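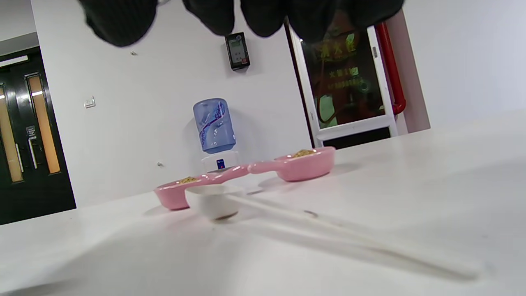

Two pink ceramic pans with straight handles.

Consumer Studies, Unit 4
Reading Claims About Kitchen Goods
Handout by Nuria Weldu

Bring this handout to the seminar along with one package, leaflet or web page that makes a claim about something used in a kitchen. It can be a pan, a storage box, a knife, a cutting board. Do not bring food labels. They have their own rules and we get to them in Unit 6.

1. What a claim has to have before we can argue about it

Most of what is printed on a box can't be tested. "Made for the way you cook" is not true or false. Neither is "professional feel." I would like you to stop spending time on these. Students write two pages on why "professional feel" is misleading, and the company would be delighted to read them, because the real claim is usually sitting one line lower in smaller type.

A claim we can work with names an outcome, a comparison and a condition. "Lasts longer" has an outcome only. Longer than what? Used how? If two of the three are missing, write that down and move on to the next line of the package.

Words to circle when you find them: up to, helps, tested, inspired by, virtually, free from. "Free from" deserves special suspicion. A pan can be free from a substance that no pan of that type ever contained.

2. The Lerkeo survey

The reading for this unit is the four-page leaflet from Lerkeo, which says that 1,370 home cooks tried its ceramic skillet and that most of them would "never go back." It looks like a large number, and it is there to look like one. Before you are impressed, find out how those people were chosen. The leaflet says they "signed up through our newsletter." So they already liked the company enough to get its mail, and they were sent a free skillet.

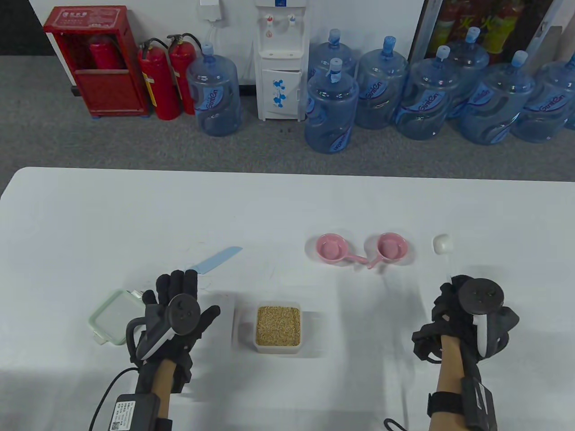

The size of a sample does nothing to fix the way it was picked. Ask 3,325 newsletter readers and you get the same lean, only with a more confident-looking chart. I would trust 10 strangers with dirty stoves further than I would trust the Lerkeo group, and I would not trust the 10 strangers very far.

Look also at when the question was asked. The survey went out after two weeks. Coatings do not usually fail in two weeks. The complaint people have about coated pans is that eggs begin to stick after months of ordinary use, so a two-week survey has measured how people feel about a new pan. People like new pans.

One more thing, which Sosina Abera raised in last year's seminar and which I had missed. The leaflet never says what the cooks would be going back to. Some of them may have owned a warped pan with no handle.

3. Lab tests

A lab number feels safer than a survey, and sometimes it is. Kastorberg prints on its sleeve that its coating survived 800 cycles. A cycle of what? The word usually refers to a pad rubbed back and forth across the surface under a set weight. That is a fair way to compare one coating with another in the same machine. It tells you very little about a metal spatula, a dishwasher, or a burner left on high while someone answers the phone.

Companies know this – they write the tests into their own quality manuals for good reasons. The trouble starts when the number leaves the manual and goes on the sleeve without its conditions.

Questions to put to any lab figure:

Who ran the test, and who paid?

Did a competing product go through the same test? If so, where is its result?

Is there a pass mark, and who set it?

What would a bad result have looked like? If you cannot picture one, the test may not have been able to produce one.

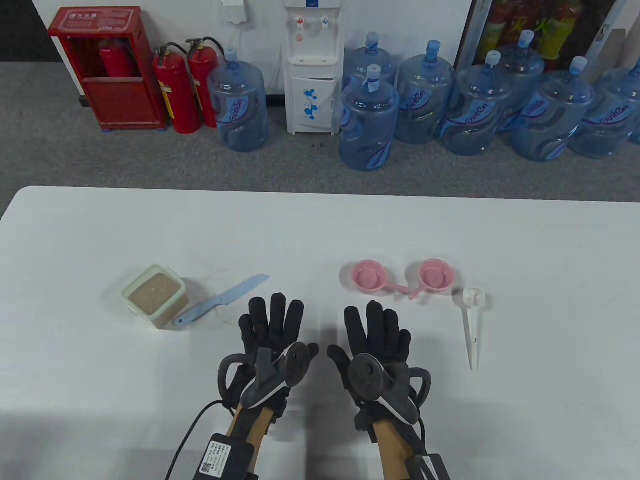
4. Endorsements

The Bellamy catalog quotes a cooking teacher on every other page. I have no reason to think these people are lying. I do think a person who was sent a full set of cookware and asked for two sentences will tend to write two nice sentences. Check for a disclosure line. In the Bellamy catalog it is inside the back cover, under the shipping rates.

Chukwuemeka Isah's notes on endorsements are in the course folder. He is kinder to them than I am, and you should read him for balance.
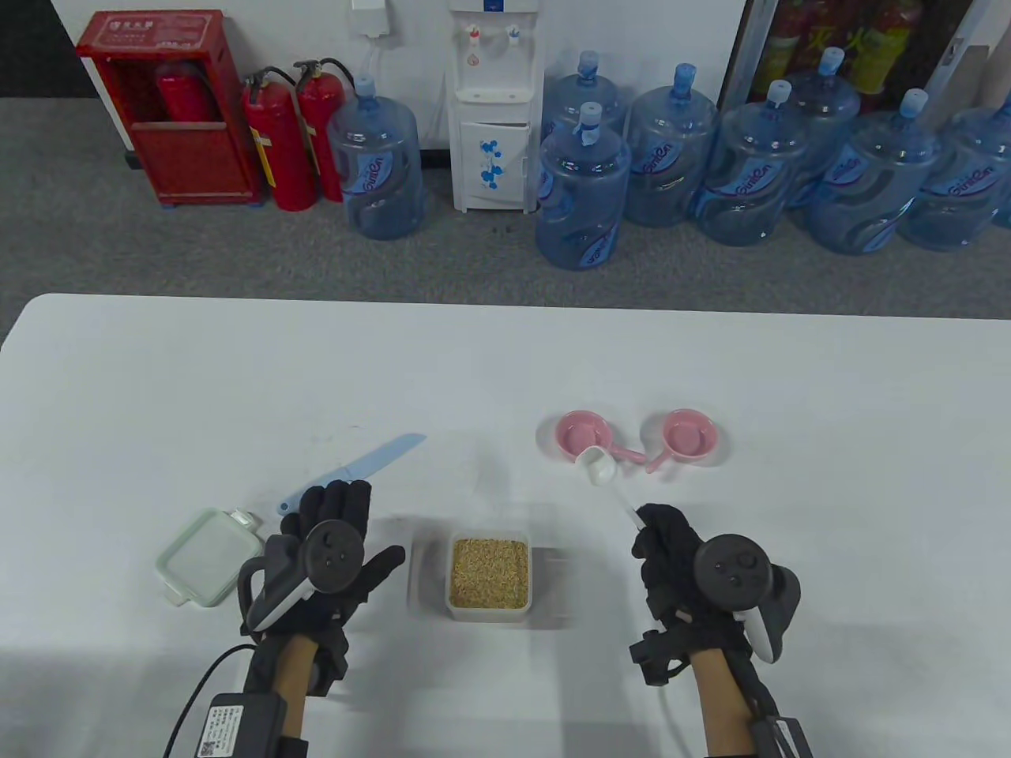

5. Written task

Pick one claim from the item you brought. In no more than two pages, say what the outcome, comparison and condition are, what evidence is offered, and what evidence would change your mind. The last part carries the most marks. "I would never believe it" gets none – that is a mood, and I have read plenty of it.

Papers are due at the end of October. Shewit Endale is collecting them and will return anything that cites a product page without saying when it was read.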